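# Front-loading washing machine

A front-loading washing machine, also called a horizontal-axis washer, is a clothes washer in which the drum turns on a horizontal or slightly tilted axis and is loaded through a round door in the front face.

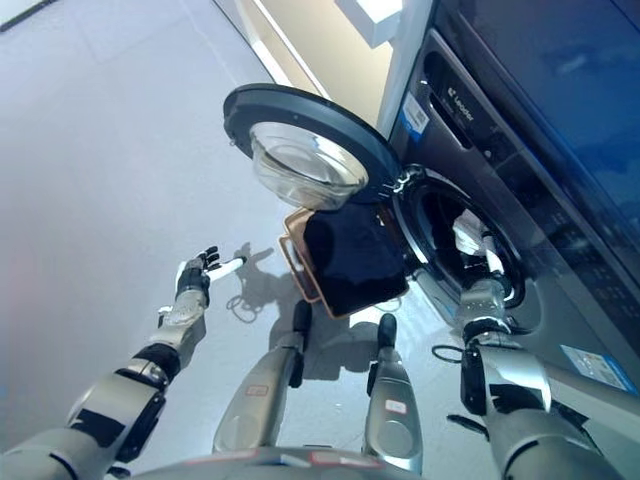 **Why is the glass in the door of a front loader shaped like a bowl?**

The bowl projects into the drum opening when the door is closed. It pushes laundry back into the drum and keeps it off the rubber gasket, where it could be pinched or worn.

## Construction

The drum is a perforated cylinder, usually stainless steel, carried on a bearing at the rear of a fixed outer tub. Water is held by the tub and passes through the perforations. Lifters on the inner wall of the drum raise the laundry as it turns and let it fall back into the water. The tub hangs from springs and is steadied by dampers, and a ballast weight limits movement during the spin.

### Door and gasket

The door swings on a side hinge. On many household models it consists of an outer ring, an inner frame and the glass porthole. An electric lock holds it shut during the cycle and for a short period afterward.

The gasket, or door boot, is a folded ring of flexible rubber joining the front of the tub to the cabinet. Its folds allow the tub to move while the door stays still. The lower fold collects lint, hair, coins and small articles of clothing, and on most designs it has drain holes at the bottom.

## Loading and unloading

For a normal cotton load, the drum is filled loosely, with a hand's width left free at the top. Heavy single items such as bath mats are washed with other pieces to spread the weight. Socks and other small items can be placed in a mesh bag.

After the cycle, the drum is turned by hand while it is emptied – small items tend to cling to the upper wall after a fast spin. The gasket fold is then checked with the fingers and wiped. The door is left ajar between loads where there are no small children or pets in the home.

## Water and noise

Front loaders generally use less water than top loaders with an agitator, as the laundry is lifted through a shallow pool instead of being covered. Less detergent is needed, and low-sudsing types are specified. Excess foam cushions the fall of the laundry and can cause extra rinses.

Most spin noise comes from uneven loads, worn dampers or a cabinet that is not level. Transport bolts left in place after delivery cause severe shaking and can damage the tub mounts.

## Terminology

Names for the gasket differ among repair manuals. Lorraine Fothergill's *The Household Drum* (Janduncombe Press) uses "boot" for the complete part and "lip" for the edge that meets the glass. Dorian Barbier's parts guide, published by Langlois, uses "bellows" for both – a usage also found in older service sheets.

## See also

- Clothes dryer
- Laundry detergent
- Top-loading washing machine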